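Home Subjects Buildings Crafts A–Z Search

Ceiling

Farzad Rostami
Updated October
6 min read

A ceiling is the surface that covers the upper side of a room. It may be the underside of the floor or roof above, left as it is, or a separate layer fixed below it. The word is also used loosely for the whole upper part of a room, including beams, mouldings and light fittings.

Most ceilings carry no load apart from their own weight and whatever is hung from them. Their main jobs are to hide the structure and services above, to slow the spread of fire and sound between storeys, and to reflect light back into the room.

Name

In older English, to ceil a room meant to line it, and the lining could be on the walls as well as overhead. A "ceiled" chamber in an old household list may therefore be one with panelled walls and bare rafters. The narrower meaning took over gradually, and the spelling varied a good deal, with "seeling" and "cieling" both common. Builders' accounts that use the older sense have sometimes led to rooms being wrongly restored with plaster they never had.

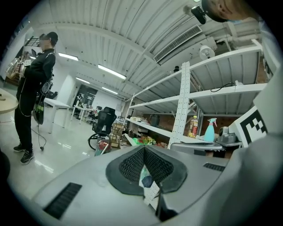

History

Early houses in much of Europe were open to the roof. Smoke from a central hearth rose to the rafters and left through a vent or through gaps in the covering, so a ceiling would have been a nuisance. Once fireplaces with chimneys came into use, an upper floor could be put in over the hall, and the boards of that floor, seen from beneath, made the first ceiling many houses had.

Exposed joists were often moulded or painted. In better rooms the spaces between beams were filled with plaster on laths, and later the plaster was carried across the beams to make a flat surface. The great chamber at Drorwood is a well-known case: the raised ribs date from 1582, but the timbers above them are older and still have the marks of a painted pattern, found when part of the plaster was taken down for repair. The ribs form a pattern of squares and eight-pointed stars, with a small boss where they meet.

In hot, dry regions ceilings developed along other lines. Poplar poles laid close together, covered with matting and packed earth, served as ceiling and roof in one. In wealthier houses the poles were hidden by painted boards. Tahmineh Fallahi's survey of merchants' houses in the old quarter of Tidurgate recorded board ceilings in which the paint had been put on before the boards were nailed up. She based this on brushwork that ran under the cover strips.

Plasterboard replaced lath and plaster in most new houses during the twentieth century. It is quicker to put up and needs less skill, although a badly filled joint will show under a low sun.

Construction

The simplest modern ceiling is plasterboard screwed straight to the joists. The joints are taped and filled, and the whole is either painted or given a thin skim of plaster. Long edges of the boards are usually laid across the joists, and the short ends are staggered so that no long crack can form. Screws are set slightly below the face without tearing the paper.

Lath and plaster is still used in repair work. Thin strips of split or sawn wood are nailed to the joists with a gap between each, and the first coat is pressed hard enough to squeeze through the gaps and curl over behind. These curls, known as nibs or keys, hold the plaster up. When they break, through vibration or a leak from above, the ceiling begins to sag. A sagging area can sometimes be pushed back and held with wire and fresh plaster poured from above, a method which needs the floorboards lifted.

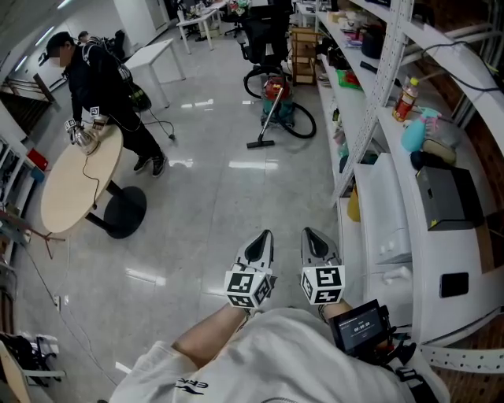
Suspended ceilings hang on wires or rods below the structure. A light metal grid is levelled first, working from a line marked on the walls, and square or oblong tiles are then laid into it. The gap above is called the void or plenum. It takes pipes, ducts and cables, and in some buildings the void itself is used to carry air back to the plant room. The tiles can be lifted out one at a time, so services can be reached without cutting anything. The drawback is lost height, and in older buildings with tall windows a suspended ceiling may cut across the window head. Where this has been done, a sloping section is often added behind the glass to let the daylight in.

Profiled metal sheet is common in workshops and sheds. It may be the underside of the roof deck or a separate lining. The folds stiffen the sheet, allowing thin metal to span between widely spaced supports. It is noisy in rain if there is no insulation above it.

Height

Ceiling height is measured from the finished floor to the lowest part of the general surface, with beams ignored unless they are closely spaced. Rules on the lowest height allowed differ from country to country, and many countries have none for ordinary rooms but do set one for stairs. Attic rooms are treated separately. A common practice when valuing a house is to leave out floor space where the slope comes down too low to stand.

Tall rooms stay cooler in summer but are slower to heat. In houses of several storeys the ground and first floors were often given the most height and the servants' rooms at the top the least, and the difference can usually be read from the windows outside.

Lighting and services

Before gas and electricity, few ceilings had anything fixed to them except a hook for a lantern or chandelier. Gas brought the ceiling rose, a moulded plaster disc that could hide a vent above the flame. Electric light made it easy to have several fittings in one room, and offices came to be lit from overhead to an even level, commonly given as 500 lux at the desk, with 1000 asked for where fine work is done. 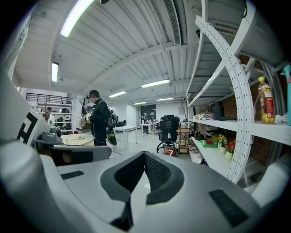 Fittings are usually set out in rows before the ceiling is closed, so that the lamps and air outlets do not compete for the same place. Where the underside is formed of profiled sheet, which cannot easily be cut into neat squares, they are often fixed to the surface or hung a little below it. The office or lab room in the photograph has a white corrugated ceiling of this general kind, with fluorescent fixtures spread towards the back of the room and a long ventilation grille among them. A pale finish is normal overhead. It sends some of the light back down and softens the contrast between the lamps and the surface next to them, which would otherwise be tiring to look at.

Sound

Hard, flat ceilings reflect speech well, and this is useful in a classroom but less so in a canteen. Tiles of mineral fibre or perforated metal backed with wool absorb part of the sound. They do little to stop noise passing to the next room if the partition ends at the tiles and the void runs on over the top. The usual cure is a barrier in the void, built up to the slab.

Domed and vaulted ceilings can focus sound. At the Babaei bathhouse a person standing at one side of the cooling room can hear low speech from the other side, while those in the middle hear very little of it.

Care and defects

Hairline cracks along the joints of plasterboard are common in new houses as the timber dries, and are normally filled after the first winter. A brown ring shows where water has come through, and ordinary paint will not hide it for long unless a stain-blocking coat goes on first. Textured coatings in older buildings may contain asbestos and should be tested before they are scraped or drilled.

Painted board ceilings suffer from smoke, insects and movement of the wood. The Kodora method, named after the town where it was first used, cleans each board in place with dry sponges and keeps liquids off the paint altogether. It is slow. A single room can take 3 seasons, and work stops in damp weather.

See also

Coffer – Cornice – Joist – Lath – Plasterwork – Vault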